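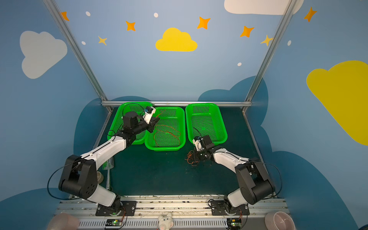
Sudheer Gowda
December

ok so I finally gave up on my Trument earbuds. 2 winters and the left one now dies before I get off the bus. Right one is fine, of course.

Ended up with the Flumance ones because they were 40 bucks off on Monday and I have no willpower

Sound first. Bass is big, bigger than I like, but the app has a proper EQ and once I pulled the low end down they got really nice. Voices are clear, podcasts are great. Cymbals still get a bit splashy if you crank it

The app though!! It wanted an account, a birthday and my location before it would let me change what a double tap does. It's a double tap. I gave it a fake birthday

Moved my old library over too, all 247 albums, and the phone decided every live record was by "Unknown." Spent an evening fixing tags with a beer and the radio on — kind of enjoyed it

Miłosz Wilczyńska asked if they stay in on a run. Mostly, yes. I had to go down a tip size on the right side. The medium kept working its way out on hills

Case is chunky. Fits a jacket pocket, forget about jeans. And the lid picks up scratches just from keys

Someone also asked about the Anthorpe pair. Tried them in the store for a few minutes, liked the fit, hated the touch controls. Couldn't pause without skipping the song

Will post again on battery once I've had a full week with noise canceling on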